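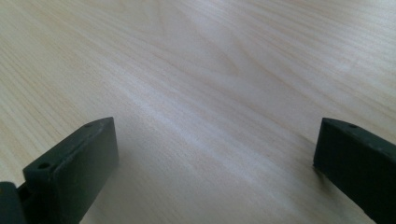 Subject: Re: Folding flannel so it stays folded

From: Gemma Villa
To: Pridel home and laundry list

Replying on list as two other people wrote me with the same trouble. The earlier message said:

> I have a stack of plaid flannel shirts and none of them keep
> a fold. I do them on the bed, put them in a basket, and by the
> next morning they have slumped into a heap. Does anyone fold
> flannel flat, or should I give up and use hangers? I only have
> 260 square inches of shelf for the lot.

First thing, get off the bed. A mattress gives under your hands and the sleeves drift while you work. I use a plain table with a light wood grain top. Any flat surface at waist height will do if you wipe it first. Lint from the last load sticks to flannel more than to anything else I wash.

Second, shake the shirt out before you try to fold it. Flannel grips itself, and if you start with it bunched up you end up pressing those creases in. Hold it by the shoulders, give it two good snaps, lay it face down and smooth from the collar to the hem.

With a plaid you can use the check as a guide. Pick one stripe on each side, the same distance from the placket, and fold along it. The thin lines are easier to follow than the big dark squares. 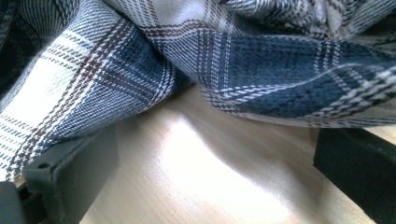

Do you need to button the shirt first?
The top button and one in the middle are enough. Doing all of them takes longer and I have never seen a difference on the shelf.

Sleeves go straight down the back, one over the other, then fold the body in thirds from the hem. My old Mundetti shirts are cut long and need an extra turn at the bottom. The Lacson ones are shorter and come out even.

On the basket question - I do use one, but only for carrying. Mine is light green plastic with a perforated pattern on the sides, and shirts go into it any old way between the dryer and the table. Once they are folded they go straight to the shelf. Put folded flannel back in a soft pile in a basket and you will be doing it over. 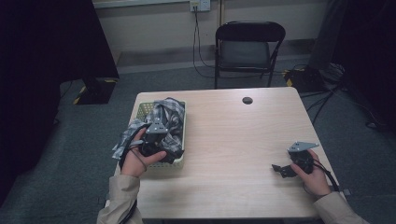

For the shelf itself, stand the shirts on edge like files if the space is deep enough. I get 7 on a shelf that way, and taking one out doesn't pull the rest down. If they lean, a bookend at the open side fixes it.

I would keep hangers for anything you wear to work. Vorkis sells a wide one that is kind to the shoulders, but it takes up a lot of rod.

If someone has a good method for flannel sheets I would like to hear it. The fitted ones still beat me.

Gemma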